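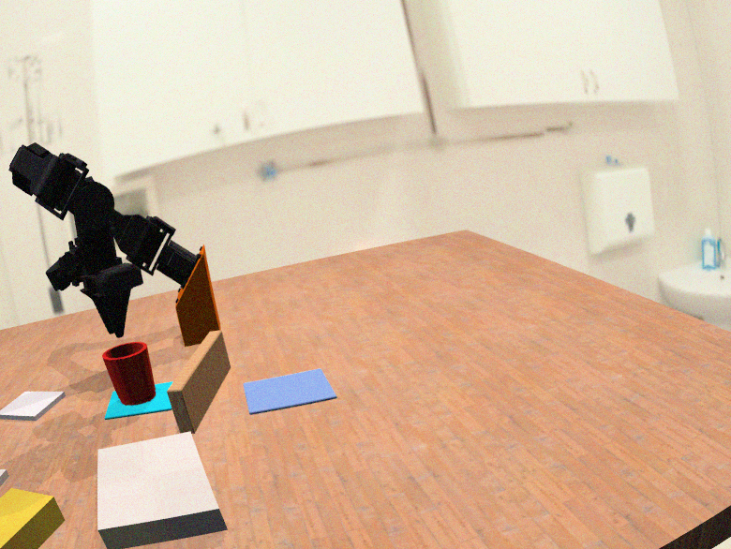
Strip-wood tabletop, red cup on it

Oiling a strip-wood top, how many coats?

hillarell_dan
Redoing the kitchen table before my in-laws come in January. It's reddish brown, made of narrow strips glued side by side, with darker flecks and little greyish marks between them. I sanded mine back to 120 and bought a can of Hillarell oil. The label says two coats. My neighbor swears by 5. Who's right?

Ogundipe
Two is what they print so you'll buy the can. I did four on mine and I'd do four again. Thin ones, wiped off after 19 minutes — I set the oven timer. And please go finer than 120 or it'll feel like a cat's tongue.

plirnumgate_pete
Disagree on the four. Oil only goes in until the wood is full, and after that you're just making a sticky film for crumbs to live in. Two coats, wait a week, then see if water beads. Mine was fine on two and we have three kids.

Ogundipe
Pete, your table is maple, isn't it? Mine drank the first coat like it was lemonade. It depends on the wood!

plirnumgate_pete
Fair. Still think four is silly for a table that gets a tablecloth.

hillarell_dan
No tablecloth here, my wife hates them. What about the grey marks? Sand more or leave them?

Spyros Dimitriou
If they're in the glue lines, leave them. I chased mine with a sander for a whole afternoon and ended up with a dip you could roll a pea into. Oil darkens everything around them anyway and you stop noticing.

Ogundipe
Or try oxalic acid first (gloves, open window). Worked on my water rings.

Spyros Dimitriou
On water rings sure, but it won't do much for old glue. I'd skip it.

hillarell_dan
OK, going up to 180, leaving the marks alone and starting with two coats. Does the underside need it too?

plirnumgate_pete
Yes, one coat at least. Mine cupped the year I got lazy. And lay the rags out flat outside to dry when you're done, don't ball them up in the trash — they can catch fire.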